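The Patchwork Quilt Gallery

Home > Gallery > Bedrooms > Patchwork quilt

Welcome back to the bedroom pages! If you came over from the curtains gallery you'll know I can't leave a plain surface alone for very long, and the bed has been top of my list ever since we moved to Grudcombe. The walls in this house are very pale (the landlord's choice, and I'm not allowed to touch them), so every bit of colour has to come in on something I can fold up and take with me.

Lots of you have asked where I found the quilt. It came from Baumgart, the fabric and household shop at the bottom of the hill, the one with the long tables out on the pavement. I'd gone in for a zip. I came out with a zip and a quilt so big I had to carry it in front of me like a rolled-up carpet, and I couldn't see the kerb all the way home. I did go back for the matching cushion covers in August but they'd gone, and the lady said they don't get the same prints in twice.

I love patchwork where the pieces are big enough to read as proper patterns. My gran had one made of tiny hexagons, over 2000 of them if you believed her, and it was beautiful, but from the doorway it went a sort of porridge colour. On mine the panels are large and they all shout at once, in a good way. Paisley next to tiles next to dots, and then a bit of green and gold thrown in for no reason at all!

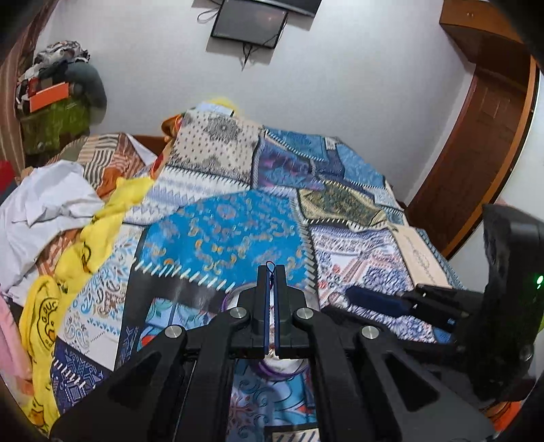

The bright blue paisley panel, my favourite, with the spotty beige one above it and the olive and gold one to the right. The purple cord is from my odds and ends.

It's the zigzag stitching that sold it to me. White thread over every join, so you get a neat little border between prints that have no business being side by side. I keep meaning to try it on a table runner. I bought a reel of 500 metres from Drollitz for exactly that, and so far I've used it to sew on 2 buttons. The machine needs a new foot, or I need to find the old one.

For anyone tempted by something similar, a few things I've learned. Wash it on its own the first time, cool, and put an old white flannel in with it so you can see whether the blue is running. Mine gave off a bit of colour on the first wash and none since. Dry it over two airers pushed together if you've no line, and turn it halfway through. I don't iron it. I did once and it took about 13 years off my life.

If you sleep hot, fold it down to the foot at night. It's heavier than you'd think, and the cat next door (who visits) treats it as an invitation.
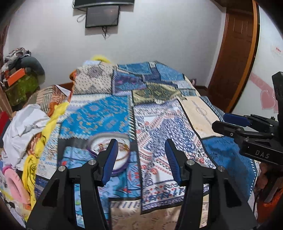
Quilt with the purple-rimmed plate, and the beige cloth with grey diamonds over the pillows. Orange tucked in at the corner, a peep of yellow behind.

I went back and forth on that beige cloth. My sister thinks it's too quiet for the rest, but I like having somewhere for your eye to sit down, especially with the navy and red print running down the middle of the bed. The orange was a last-minute thing and I'm really pleased with it. It picks up the little swirls in the blue paisley, and it's a colour I'd never have dared put in a bedroom at our old place in Mundberg.

Next on the list is a bedside lamp. I've got my eye on a mustard shade, but I've been told I'm only allowed one more yellow thing in the house, so it has to be the right one. The landing gallery will be up once I've finished painting the shelf, and if you've got a patchwork of your own, do send me a picture through the contact page. I read them all with a cup of tea!

Next gallery: Shelves and corners
Previous gallery: Curtains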